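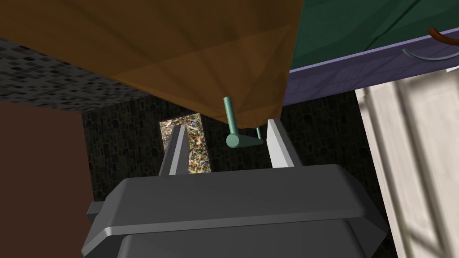 Counting years by consul
2 January 2020

I spent the holiday checking dates in the Ritov handlist, which covers late Roman inscriptions up to 517. Most of the stones give the year by naming the consuls. After 500 the entries get harder to use, as some name one consul and others name two. Of the 16 I checked, three could not be fixed to a single year. A broken name is usually the cause – the same family names come back a generation later.
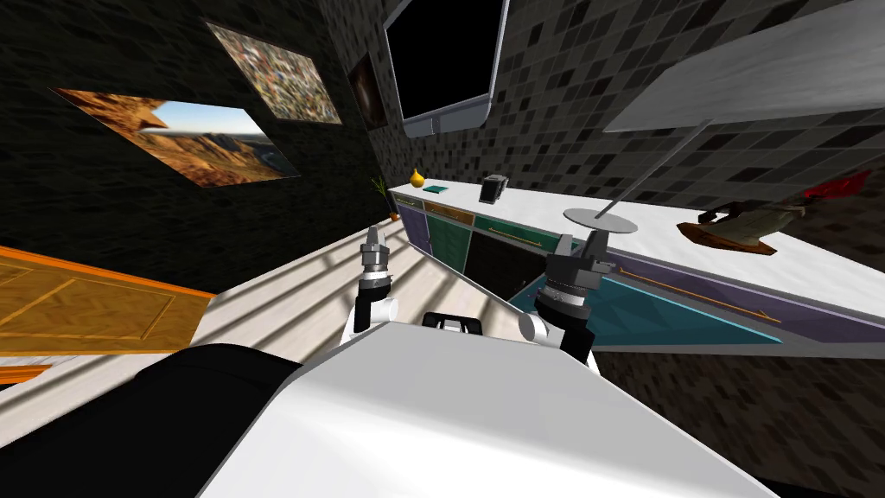

A reader wrote in June to ask why I don't fall back on the indiction in such cases. It repeats every fifteen years, so it helps only when the rough period is already known. I have added it in brackets where the stone gives it.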